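Aula 5 — Boas práticas em célula com manipulação bimanual
Profa. Loubna Ait Brahim, terça

Regras da bancada Colleo (cai na prova!!):

— velocidade reduzida sempre que tiver gente ao alcance do braço
— botão de parada testado antes de cada turno, anotar no livro
— cabos fora da área de trabalho
— objeto deitado: pegar pelo meio do corpo, nunca pela tampa

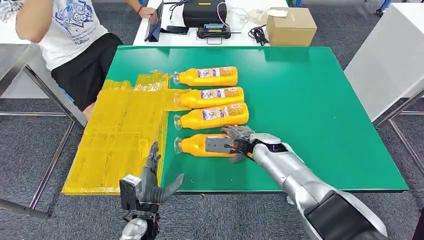 Fig. 1. Preensão pelo meio, mão direita; garrafas deitadas.

Força de preensão: começar em 30% do limite e subir de 5 em 5. Plástico fino deforma antes do sensor acusar, cuidado. Registrar o valor final na planilha do Chien, senao o ensaio não vale.

Garras de dedos: conferir parafusos dos dedos antes de ligar. Aproximação por cima só com folga pras tampas — ver roteiro do Finbarr. 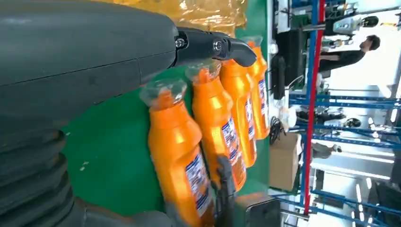
Fig. 2. Dedo da garra junto às tampas, garrafas em fila.

Pra próxima: ler o capitulo de análise de risco, trazer uns 5 perigos da própria bancada.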